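3.2. Concertation préalable et habitat des équipes de chantier

Le projet éolien de Jakville, porté par la société Bramidum, comprend 12 aérogénérateurs d'une hauteur de 150 m en bout de pale, implantés sur des parcelles relevant de deux régimes fonciers distincts. Le corpus étudié réunit 2191 contributions déposées au registre d'enquête, auxquelles s'ajoutent 20 entretiens semi-directifs conduits auprès des riverains du plateau de Limari et des exploitants agricoles concernés par les pistes d'accès.

L'analyse thématique met en évidence une préoccupation peu traitée dans les études d'impact antérieures - l'hébergement temporaire du personnel de montage. Sur le secteur de Frade, la location de logements meublés pendant la phase de génie civil a été perçue tantôt comme un revenu d'appoint, tantôt comme une pression sur un parc locatif déjà restreint.
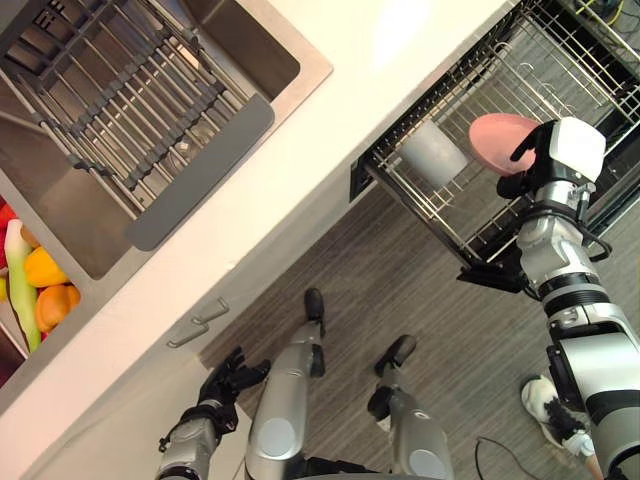 Figure 4. Plan de travail et évier d'une cuisine.

Les propriétaires interrogés évoquent en outre la durée incertaine des baux, liée au calendrier de livraison des pales et aux restrictions de circulation des convois exceptionnels. Aucun d'entre eux n'avait été consulté sur ce point avant le dépôt de la demande d'autorisation. Les agriculteurs insistent davantage sur la remise en état des chemins et sur le drainage des plateformes de levage.

Ces résultats conduisent à distinguer l'acceptabilité du parc en exploitation de celle du chantier proprement dit. La section 3.3 examine cette distinction à partir des conventions de servitude conclues avec Bramidum.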